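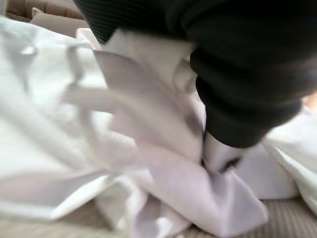

Page 2 of 3

Forums > Card Games > Khattak > Drafting and Homebrew > Your forever draft box, how big?

mossgate
Okay, page 1 got me so fired up that I went home and dumped everything on the floor. My box was 890 cards last night and I thought that was the dream: everything I love in one place, every draft different. But after reading the small-box people I'm wondering if I've been fooling myself. We're four players most of the time. We see maybe a third of it in a night, and the river cards almost never find each other.

tin_herald
That's the problem with big boxes in this game in particular. Khattak cards lean on each other so hard! A ferry with no docks is a blank. I ran a huge box for two years and every deck ended up as "good fighters plus whatever." Cut it in half and suddenly people were drafting actual river decks and screaming when the last Toll Bridge got passed.

kettlewrong
Gonna disagree, loudly and with love. The whole joy of a draft box is opening a pack and seeing something you forgot existed. If I know that both Toll Bridges are in there tonight, I'm just waiting for them, and so is the person to my left. Big boxes make you read the table.

tin_herald
Reading the table is easier when the signals mean something, though. If a river card goes by fifth in a small box, I know the person passing to me isn't on the river. In yours it could mean anything.

kettlewrong
Or it means they took something better, which I then get to worry about for the rest of the night. I love worrying!

saltpocket
You can both be happy, because this is how our group in Fernholm does it. Split the collection into a core and a rotating part. Our core is 80 cards for each of the four factions, always in. Then there's a side pile of weird stuff, and whoever hosts picks what goes in and doesn't tell anyone. Last July it was all siege engines. Absolute chaos, one game lasted three turns, and we still bring it up.

mossgate
Ooh. Secret side pile is such a good idea. How many in the pile?

saltpocket
66 right now, but it's grown a bit every time somebody cracks Curska packs. We swap it out whole, no mixing old and new. Keeps the sorting short at the end of the night.

dunebatch
Speaking of Curska, how is everybody feeling about those cards in a draft box? I adore the set, the art is the best Lenadness has put out, and the Lantern cards are so much fun to build around. But they're wordy. We had a first-timer at the table and she spent half of pack one reading.

tin_herald
Lanterns are a trap for drafting, sorry. You need five or six before they do anything, and if two people go for it they both have a bad night.

dunebatch
Strong no from me! You need three if you've got the Wick Keeper. I went undefeated with three and a pile of cheap fighters. People treat Lanterns as the whole deck when they're happiest as a little side engine that gives you a card here and there.

tin_herald
Undefeated in a four-person pod is three wins, but fine, I'll try it. I've only ever gone all in on them.

kettlewrong
Look at that, a big-box card winning over a small-box player. Mark it down: May 29, 2024.

pebblecount
Longtime reader, first post, hi! I'm the collector in my group and not much of a drafter. By my spreadsheet there are 2,028 different cards if you count Curska and the promos, and I have nearly all of them. I always assumed a draft box had to be some big fancy slice of that. Would a beginner box made of only the first two sets be boring for people who've played for years?

saltpocket
Not boring at all, do it! The first two sets draft beautifully. The fights are simple and the games come down to when you cross the river. I'd leave out the Census cards, they slow everything to a crawl.

mossgate
Leave out the Census cards?? They're my favorite thing in the game. Counting your opponent's villages and then taxing them for it is peak Khattak.

saltpocket
Peak Khattak for the person doing the taxing.

mossgate
Fair, ha. Keep one or two for me, pebblecount, I'll come draft it.

pebblecount
Done, two Census cards with your name on them. Do you all put everything back in faction order afterward, or just shuffle?

kettlewrong
Shuffle. Big piles face down, push them around the table, scoop, stack. It takes ten minutes and everyone can talk about their decks.

tin_herald
Faction order, then I build packs at home so each one gets a fair spread. Three from each faction and three neutrals. I find it really relaxing with a record on.

mossgate
Update: I'm at 410 and it hurts, but I just goldfished two river decks out of it and they both WORKED. Docks on turn two, ferry on turn three, both times. Everything I cut is going in a secret side pile, minus the dragons, which are staying in the core and I will not be taking questions. Going to run it with the group this weekend and I'll post the decklists when I've got them.

dunebatch
Please do! And slip a Wick Keeper in there.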